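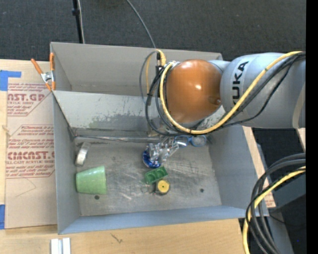

The gray sorting bin on its wooden table at Warkico.

Kadri Ots has packed spare parts for the repair shops of Warkico for many years, and most of her orders pass through a gray bin. I met her on a Saturday in October, when the packing room was quiet.

"People ask me about the shelves and the labels," she says. "I prefer to speak about the bin. It is the place where mistakes are found."

Returned parts are tipped into it, sorted by hand and packed again. Last season there were 1,644 returns, and 1,059 of them went back to stock. The others were sold for scrap or kept for Normunds Luik, who repairs what he can in the next building.

The bin does not look new. The floor of it is scratched and stained, and low on the sloping panel at the back the paint seems worn. I asked if she would like to have it painted.

"Normunds offered two times. I said no, please. Paint comes off on the parts, and then I must clean the parts."

She likes the sloping walls best. In her former job, at Ostolard, the bins had straight sides, and small washers stayed in the corners for weeks. "With a slope they come down to you. You only need to push a little with the hand."

Her rules are simple. She sorts large pieces first, never leaves a half-finished order before lunch, and writes the number on the bag before she closes it. A new person learns this in six days, she thinks, if he is not in a hurry.

Before I left she had one more order to finish, for Sokino, and she asked me to hold the bag open.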